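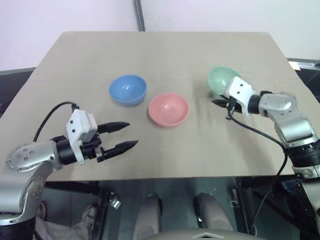 Blue, pink and green on the square table.

Small Bowls, Bright Colors: A Gallery

I have wanted to put this page together since December, when Irena Pawlak talked me into clearing out the cupboard over our sink and I found out how many dull gray dishes I owned. Out they went! In came the colored ones, and I have been smitten with them ever since. There's the light blue, the pink, and the pale green, all plastic, all plain, no pattern anywhere, and I could look at them all day long.

We got ours from Flimona, the little kitchen shop that Inmaculada Toledo runs two doors down from the bakery. She keeps them in a big heap by the register and lets you dig for your favorites (I dug for a good long time, sorry to everyone who was in line behind me that Saturday). Mine hold 435 milliliters if you fill them right to the brim, and that's a very happy amount of soup. Or cereal. Or popcorn, if you're willing to get up for more.

The blue one is the calmest of the bunch. It's smooth and matte, and the inside looks lighter than the rim, so even a plain scoop of rice looks like somebody made an effort. Roman Zawadzka swears by blue for peaches, and after trying it I have to agree with him, the orange just jumps out at you.

The pink one is what people reach for first. At our last potluck we had ten guests and a real scramble over who would get pink! I use it for strawberries and for yogurt, and also for the rubber bands and twist ties that I promise myself I'll sort through one day.

I love all of these on a beige table. I used to think a beige top was boring and kept a striped cloth over mine for years, and now I can't imagine covering it up. Soft colors get along with it so well. If you have a dark table you may want to try them on a pale cloth first and see what you think. Thắng Đinh did that at his place with an old bedsheet and it looked wonderful.

Now for my own favorite, which gets the next picture.

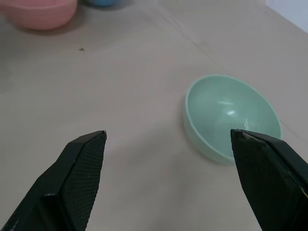 The Green One

Pale mint, like the inside of a good ice cream parlor. The inside is smooth and glossy and catches the light in soft white spots, and the lip is a touch thicker than the wall and paler too. On the outside it goes almost whitish where the light lands. I didn't expect to care so much about the edge of a bowl, but look at that clean oval!

Green is for salad at our house, mostly cucumber with dill, and for peas straight from the pod in summer. Jarosław Mazurek mixes his pancake batter in one, which I would have said was much too small for the job, but he makes pancakes for one and eats them standing at the stove, so what do I know.

A note on washing: warm water, a drop of soap and a soft sponge. I keep the scratchy side of the sponge far away from the glossy ones.

If you have colored bowls of your own, please send me your pictures! I'd love to add a yellow one to this page, and Irena is still hunting for lilac.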